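Lomholm Carpet Care Notes – README

Version of 22 Nov 2021
Maintained by Kalkidan Gebretsadik

What is in this collection

Lomholm is a set of 303 short notes on the care of carpets and rugs at home. Each note describes one problem, for example a tea stain, a flattened pile, or a corner that curls up, and the method that a household used for it. The notes were written by people who live with the carpets and clean them, so the advice is practical and sometimes two notes disagree. I did not remove the disagreements.

The first notes were collected in September, on paper forms. I typed them myself and corrected the spelling, but I kept the sentences as they were given to me.

Files

notes.csv – all the notes, one per row
fibers.csv – the list of fiber names used in the notes
stains.csv – the list of stain names, with other common names for the same thing
forms.pdf – the empty paper form

Columns in notes.csv

id – a number, never used again if a note is deleted
source – Stenden, Lemach or Kang, the three lists from which the notes came
fiber – wool, cotton, synthetic, mixed or unknown
pile – short, long or flat
color – the color as the writer named it
problem – free text
method – free text, usually the longest column
age_of_stain – in hours, empty if the writer did not know
result – a grade from 1 to 5, where 5 means that the writer was fully satisfied

Known problems

The fiber column is the weakest one. Around 80 notes have the value "unknown", because many carpets lose their label early. Please do not guess the fiber from the color or from the room.

The Kang notes used another grading at the beginning, where 1 was the best grade. I turned these grades around, but 2 of the notes had no grade at all and the field is empty there.

Amounts of vinegar and soap are given in spoons and cups. I left them like this, as I cannot know which spoon was meant.

The word "brush" is used for very different tools – in the Lemach notes it can also mean a broom.

Notes on color

Writers name colors freely. "Blue-gray", "gray-blue" and "slate" may all be the same carpet color, and a short pile with a mottled surface can look lighter or darker in places. If you group the notes by color, I recommend wide groups.

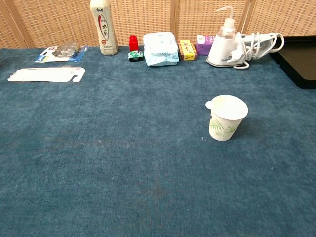

Fig. 1. Blue-gray carpet with short fibers and faint mottling.

How to use the notes

You may copy, translate and print them. Please keep the id with each note, so that readers can find the original. Test every method on a small hidden part of the carpet first, and do not use hot water on wool.

Changes

1.1 – grades from Kang turned around, stains.csv added
1.0 – first version

Corrections are welcome. Write the id of the note and the column in your message, and I will answer when the next version is prepared.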